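About Worberg Flooring

Most flooring companies will tell you cork is warm, quiet, green and good for your knees. We sell cork in Prarkmont and we believe maybe half of that. It is quieter than tile. It dents under a piano. Whether it saves the planet depends a lot on how far it was shipped, and the brochures tend to skip that part.

We opened 15 years ago after doing tear-outs for other shops. Pulling up failed floors is a good way to lose faith in sales talk. We still keep a log of the jobs we are called to fix, 292 at last check, and bad subfloor prep comes up far more than bad cork.

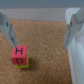
Chowdhury wrote to us that all this sounded like a pose, and that a shop this gloomy about cork should sell something else. Fair enough. We would still put it in a bedroom or a study. We would argue with you over a bathroom, and we have turned down kitchens where the sink wall was already soft.

Our Cekis line comes with a 30-year finish claim from the mill. We don't repeat that claim in our quotes. Plan on recoating sooner if you have dogs or a south window. Samples are free, and we suggest you leave one in the sun for a month with a book on half of it.
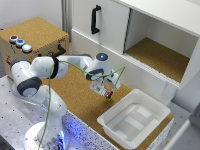 Red and yellow over cork.

The showroom is on the Prarkmont side of the bridge, with roughly 40 samples out. Prices are written on the back of each one. Installation is quoted separately, after we have looked at the floor underneath.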